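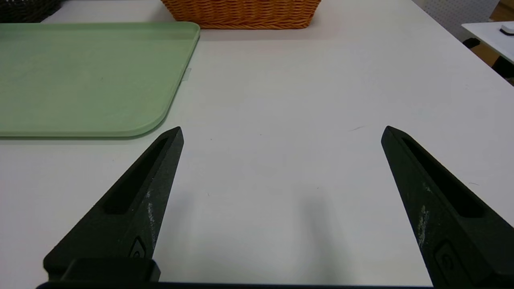
From: Daranee Rungrueang
To: lurnora-dev
Date: January 3, 2024
Subject: Re: [lurnora-dev] Save states from before the timer rewrite

Surachet Wongsuwan wrote:

> I pulled the current tree and none of my old save states load any more.
> The window goes gray, the sound loops for a second and then it quits
> with "bad chunk 9". The states were made in September. Regular in-game
> saves are fine. Is this known, and is there a converter? I have a lot
> of hours in one of these and I would rather not play the swamp level
> again.

Hi Surachet,

Known, yes. Fixed, no. I'm sorry about the swamp.

Chunk 9 is where we keep the timer state. Up to the rewrite it was a straight dump of the C struct, padding and all, which I thought was very clever when I wrote it. Thongchai has since replaced the timers with something that works, and the new struct is 32 bytes longer. The loader reads the old chunk, runs off the end into the audio buffer, and tries to use a piece of music as a clock. That would be the looping sound.

There are two separate problems here and I'd like to keep them apart.

First, the crash. A bad state should give you an error box and leave the running game alone. Kanokwan has a patch for that, ticket 204, and it's small enough that I'll merge it once it builds on the Dinside toolchain. At the moment it doesn't, over a missing include.

Second, the conversion. Most of the old timer fields map across without trouble. The exception is the prescaler, which the old code never saved at all. It got recomputed on load from whatever the last game had left lying around, so your states worked by luck, and pretty consistent luck at that. A converter would have to guess. For most games the guess is easy, but anything that reprograms the timer in the middle of a frame will come back with the music at the wrong speed, or just hang.

Sakda started on a converter as a standalone tool called Poto. It's in the contrib directory, it handles one state at a time, and it prints a great deal while doing so. Please work on copies. It writes the output over the input, a design decision we have discussed.

If you don't want to be the test case, the boring way still works: keep the old build next to the new one, load the state there, walk to the nearest save point, save in the game, and open that save in the new build. I did this with my own copy of Jia and lost only an evening, most of it spent looking for the save point.

As for the longer term, I'd like a version number in every chunk before the next release. I know I said the same thing last time. The difference is that the loader is now 1400 lines and I'm tired of being the one who gets to read it.

Could you send me the smallest state that fails, plus the name of the game? Off list is fine – the list software eats attachments and then tells you they arrived.

Daranee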